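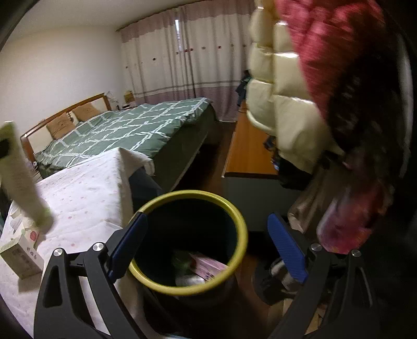 Nia Humphreys

OK so the picture is the corner I keep complaining about in the bedroom thread. Bin between the side table and the cabinet, yellow rim, pink wrapper at the bottom. I've had it in that spot since August and I go back and forth on it weekly.

My question for you all: do you keep a bin in the bedroom at all, and if so, lined or not lined? I quit lining mine. I got sick of the bag slumping down the inside every time I tossed something in, and then you're fishing around for the edge of it. But now when there's something sticky in there I have to wash the whole thing in the tub, and I hate that too.

Second question, the tablecloth. It's white with little pink spots and I love it, but the side by the bin hangs in big folds and I'm forever knocking it when I empty the thing. Do I hem it? Fold it under? It was my aunt's and I feel funny cutting it.

---

pebblecreek_dot

Lined, always, no question. Get the small Stakeo bags with the drawstring and pull the string tight under the rim before you fold the top over. Mine hasn't slumped once. Washing a bin in the bathtub sounds like a punishment.

Love the yellow, by the way!

---

mudroom_marv

I'm going to be the grump and say no bin in the bedroom, period. We had one for years and all it did was give us permission to eat in bed. Candy wrappers, tissues, tea bags (don't ask). Took it out and within a month the nightstands were clear, I guess we were too lazy to carry snacks up and carry the trash back down.

---

Nia Humphreys

marv I knew you would say that, you said it in the bathroom thread too, lol. And yes I eat in the bedroom. That table is basically my snack station and I am not giving it up. I work odd hours and sometimes dinner is whatever comes in a packet, at 11 pm, with a show on.

dot, which size of the Stakeo? I bought the medium and it was like putting a king sheet on a twin.

---

pebblecreek_dot

Small! The medium is for kitchen pails. They come in a roll of 90, so it lasts me forever.

---

hollis611

Yes I use the number from my old apartment as my user name everywhere, moving on.

Unlined here, but I put a folded sheet of newspaper in the bottom. Catches the crumbs and the drips and you lift it out with the trash. If it's really gross I rinse with hot water and a squirt of dish soap. Two minutes. I don't get why folks need plastic for tissues and wrappers.

On the cloth: DON'T cut your aunt's cloth. You'll be sorry. Turn the extra under on the bin side and hold it with a couple of safety pins on the underside, or those little tablecloth weights. I have a set from Lanivard that cost me more than they should have and they do work.

---

pebblecreek_dot

Newspaper turns to mush if anybody drops a wet tea bag on it. Ask me how I know. And who still gets a newspaper?

---

hollis611

I do. So does my whole street. And you wring out the tea bag first, were you raised in a barn?

---

mudroom_marv

See, this is exactly what I mean about tea bags.

---

quiltingjo_tx

Nia, about the cloth, I sew for a living so let me put in my two cents. Before you do anything, take everything off the table and lay the cloth flat on the floor so you know whether it's square. A lot of the older ones aren't, they've been washed and line dried so many times that one side has stretched. In the picture you've got it standing up in a peak at the far corner and bunched over by the bed, so I wonder if it's just sitting crooked and you're losing length on one side and gaining it on the other. Could be you shift it over a few inches and the bin side comes up by itself.

If it's still too long after that, baste it. Big loose stitches by hand, one line of thread you can pull out later. It won't hurt the fabric and nobody has to cut anything. I charge 35 dollars for a real hem and I'd still tell you to baste.

---

Nia Humphreys

Jo!!! I never once thought about it being crooked. I throw it on there after the wash and that's that. The peak at the corner has been driving me nuts too, I kept smoothing it down and it kept coming back.

I'm going to pull it off tonight and do the floor thing. Basting I can manage, my grandma taught me that much.

---

garnet_and_gus

Late question but has anyone tried moving the bin to the other side of the cabinet? We have a wood-top one a lot like yours and the bin used to live right in the gap between it and the table. Every time I got up in the dark I kicked it. I've probably kicked that thing 1000 times. Now it's on the far side and my toes are grateful.

---

Nia Humphreys

I like it in the gap because I can reach it from the table without getting up. It's the lazy person's spot. But I did kick it last week, so point taken.

---

hollis611

Leave it in the gap. A bin you have to walk to is a bin you don't use, and then the wrappers pile up on the table.

---

mudroom_marv

Or you walk to the kitchen like a grownup.

---

Nia Humphreys

Update, cloth is off and on the floor. Jo you were right, it isn't square, one side is longer by the width of my hand. I turned it so the long side goes toward the bed and the bin side hangs so much better. Pins for now, basting this weekend if I can find my needles.

Trying hollis's newspaper first, then dot's small bags if I make a mess of it. Marv, I'm having crackers in bed as I type this.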